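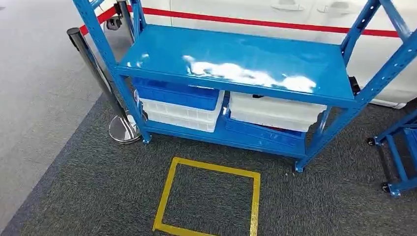 Steel shelf rack on carpet keeps leaning, how do I level it?

Denise Sowerby
I put up a slotted angle rack in the spare room in August. The carpet is thick and the rack leans toward the window once I load it. It is 30 inches wide and 70 high. I tightened all the bolts twice. Do I need to cut the carpet?

Yvonne Staniforth
Don't cut it. Loosen every bolt a little, stand the rack square, then tighten from the bottom up. Put a scrap of hardboard under each foot so it can't sink in. 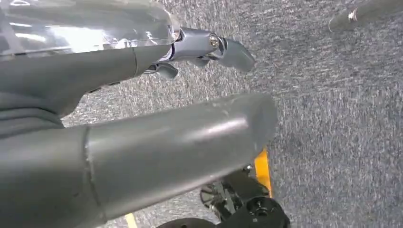
Check with a level on the lowest shelf first. Load the bottom before the top, and leave it a day before you check again.

Mervyn Sowerby
Had the same with mine. Hardboard helped some. I ended up fixing it to a stud with an L bracket and it hasn't moved in almost 12 months. Cheap bolts strip easy so watch that.
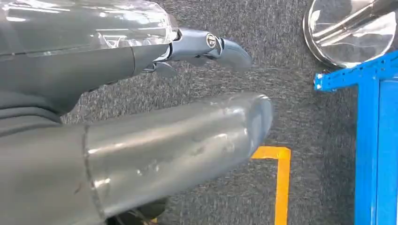 Spare room, Cenham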